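Skurico Robotics Club: Frequently Asked Questions
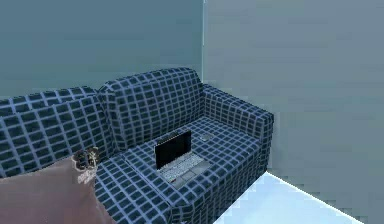 Simulation Team

What does the simulation team work on?
This season the team is building tasks for a simulated home robot. The living room set has a sofa, a pillow and a laptop left open on the seat. Students write the code that lets the robot find a named object and plan a path to it.

Do I need to know how to program?
No. New members start with the Pallard worksheets, which cover basic Python and take most people 3 weeks. You can work through them at the club or at home.

Do I need my own computer?
No. The lab has 11 desktops with the simulator installed. If you want to run it on your own laptop, ask for the setup sheet. Older laptops can open the rooms but may run them slowly.

When do you meet?
Every Wednesday after school until 5:30 p.m. The lab stays open later in the two weeks before a competition.

Why do you test in simulation?
We have one real robot, named Rurix, and four teams that want to use it. A program has to pass in the simulator before it gets time on Rurix.

How is a run scored?
The Alaoui Cup, our main competition, gives up to 400 points per run. Points come from finding the right object, reaching it and not bumping the furniture. Object positions change between runs, so fixed coordinates will not work.

Can I design a room?
Yes, after you have finished one task in an existing room. Save your room under a new name and do not edit the shared files.

Is there an age limit for the competition?
You must be at least 13 on the day of the event. Younger students can still join the club and help with practice runs.

What if I miss a meeting?
Check the task board for your team's open items and leave a note on the one you plan to take.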